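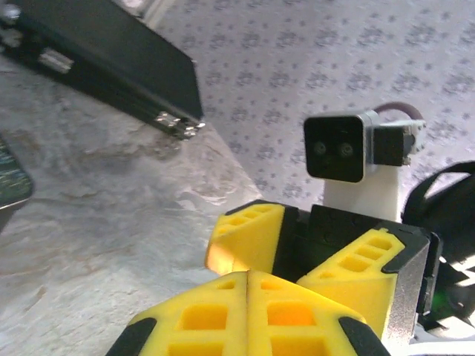

卓上の三面囲いに壁紙を貼る

作業台の上に奥と左右の三枚の壁を立て、内側に壁紙、床に大理石柄のシートを貼る手順です。部屋の壁に貼る場合と基本は同じですが、面が小さいぶん端の処理が目立ちます。骨組みのアルミ角材と壁板がすでに切ってあるものとして、下地の準備から説明します。

用意するもの

壁板三枚(奥の板は幅95センチ)
壁紙(Lorkowの無地裏紙つき、糊なしのもの)
粉末の壁紙用糊(Stisa)
大理石柄の床用シート(裏面粘着、Eyvindsson)
細い金属の見切り材 二本
アルミの柱 二本と取り付けねじ
幅21センチの撫でバケ
竹べら、地ベラ、替え刃の多いカッター
金属の直定規、さしがね、鉛筆
パテ、目の細かい紙やすり、養生テープ
濡らして固く絞った布、乾いた布

糊は水で溶いて、三面分でほぼ300グラムあれば足ります。余った糊は密閉容器に入れておけば翌日も使えますが、だまが出ていたら作り直してください。

壁紙の柄を選ぶ

卓上の壁は近くから見ることになるので、部屋用の見本帳で大きく見えない柄でも、貼ってみると一輪だけが板の真ん中に来て間延びすることがあります。選ぶときは見本を壁板に直接当て、台の前に立った位置から見ます。小花を散らした柄は切れ目がどこに来ても不自然になりにくく、初めて貼る人に向いています。縦縞は板のわずかな傾きまで出るので、骨組みの直角に自信がないときは避けます。

光沢のある紙は照明を拾うため、艶消しを使います。エンボスの深いものは角で浮きやすく、糊を多めにしても戻ってくることがありました。

下地を整える

壁板のねじ穴やへこみをパテで埋め、乾いてからやすりをかけます。粉は乾いた布でよく拭き取ります。木口が毛羽立っている場合も、ここで軽く当てておきます。濃い色の板に淡い色の壁紙を貼ると下の色が透けるので、先に白のシーラーを一度塗り、完全に乾かします。

壁板は骨組みに付ける前に、平らな場所に寝かせて貼ります。立てたまま貼るやり方もありますが、奥の角に手が入りにくく、きれいに撫でられません。

裁断

三枚を同じ高さから取れるよう、まずロールの端を直角に切り落とします。奥の一枚を先に切り、その柄の高さに合わせて左右を切ります。上下にはそれぞれ指二本分ほどの余りを付けてください。左右の壁紙は、奥の角に来る側だけ2ミリ長くし、板の縁を越えるようにします。この余りは後で柱の裏に隠れます。

切った紙の裏には、鉛筆で「奥」「左」「右」と上向きの矢印を書いておきます。散らし柄は上下がわかりにくく、私は左の一枚を逆さに貼ってやり直したことがあります。

糊付けと貼り込み

糊を裏面の中央から外へ向かって塗り、縁は最後にもう一度刷毛を通します。塗り終えたら糊の面どうしを軽く折り合わせ、紙が伸びきるまで待ちます。待ち時間は紙の説明書に従ってください。急いで貼ると、後で板の上で伸びてしわになります。

板の上辺に紙を合わせ、上から下へ少しずつ下ろします。撫でバケは中央から左右へ動かします。大きな気泡が残ったら、そこまで紙をはがして貼り直します。針で穴を開けるのは、乾いた後に小さな膨らみが見つかったときだけにします。

はみ出した糊は固く絞った布ですぐに拭き、乾いた布で水気を取ります。上下の余りは地ベラを当てて切ります。カッターの刃は一辺切るごとに折ります。糊を吸った紙は見た目より破れやすく、切れない刃だと角から裂けます。

貼り終えた板は寝かせたまま一晩置きます。日曜の夕方に貼って、組み立ては翌日以降に回すくらいの予定がちょうどよいでしょう。ストーブや送風機で乾かすと板が反ります。二月の乾いた部屋では、風の当たる側だけ先に縮んで継ぎ目が開いたことがありました。 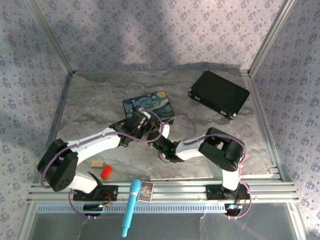 壁を立てる順番は、奥、左、右です。奥の板を骨組みに留めたら左右の板を寄せ、角の上から下まで同じ幅で合っているかを見て、最後に柱を留めます。淡いラベンダー色の地に濃い紫の小花という柄の場合、奥の左右の角にアルミの柱が一本ずつ通ると、壁の境目がはっきりします。左右の壁は奥に向かってすぼまるように立っているので、さしがねを当てても直角にはなりません。この形にするときは、左右の開きが同じになるよう、手前の端から骨組みの端までをそれぞれ測ってください。照明もこの段階で仮に点けます。奥の壁に大きな影が斜めに落ちるようなら、灯りの高さか向きを変えて、好みの濃さに合わせておきます。

柱のねじは、初めは軽く留めるだけにします。上下とも入ったことを確認してから、交互に締めていきます。片方を先に締めきると壁紙が柱に引かれ、角に細かいしわが寄ります。

床のシート

床は壁より後でも先でもかまいませんが、後にすると壁際を壁に沿って切れるので隙間が出ません。台の埃と油分を拭き取り、シートを仮置きして筋の向きを決めます。明るい灰色の地にベージュや濃い灰色の筋が流れる柄なら、筋を奥へ向けるか横に流すかで印象が変わります。継がずに一枚で敷ける大きさを買うのが確実です。

剥離紙は奥側を手のひらの幅だけはがし、奥の辺を合わせて貼ります。残りは片手で紙を引き出しながら、もう片方の手で布を使って押さえていきます。ここも中央から外へ動かします。曲がりに気づいたら、引っ張って直そうとせず、曲がり始めたところまで戻します。

左右の端には細い金属の見切り材を付けます。シートの端を見切り材の内側に入れるか、上からかぶせて留めるかは材の形によります。留める前に布で端をこすり、浮きがないか確かめてください。ここに糊や粘着剤が残っていると埃が黒く溜まります。

よくある失敗

角の紙が短い 板を立てた後では伸ばせません。隙間が柱の幅に収まっていれば、そのまま柱で隠せます。収まらなければその面だけ貼り直します。

左右で柄の高さがずれる 小さな散らし柄なら、ほとんど気になりません。Elmarie Pillayさんからは、板を留める位置を上下に少しずらして合わせたという報告をもらいました。板の上端に段差ができてもよければ使える方法です。

白い跡が残る 糊の拭き残しです。ぬるま湯で湿らせた布を当て、ふやけたら押さえるように取ります。こすると印刷が薄くなることがあります。

床シートの端がめくれる 台の縁に油が残っていた可能性があります。めくれた部分の裏と台を拭き、乾かしてから押さえ、養生テープで一晩固定します。

手入れ

壁紙は乾いた柔らかい刷毛で上から下へ埃を払います。床は水拭きできますが、壁際に水を溜めないでください。紙の下端から吸い上げると波打ちが出ます。貼り替えるときのために、壁紙の切れ端を一枚、裏に品番を書いて取っておくと同じ柄を注文できます。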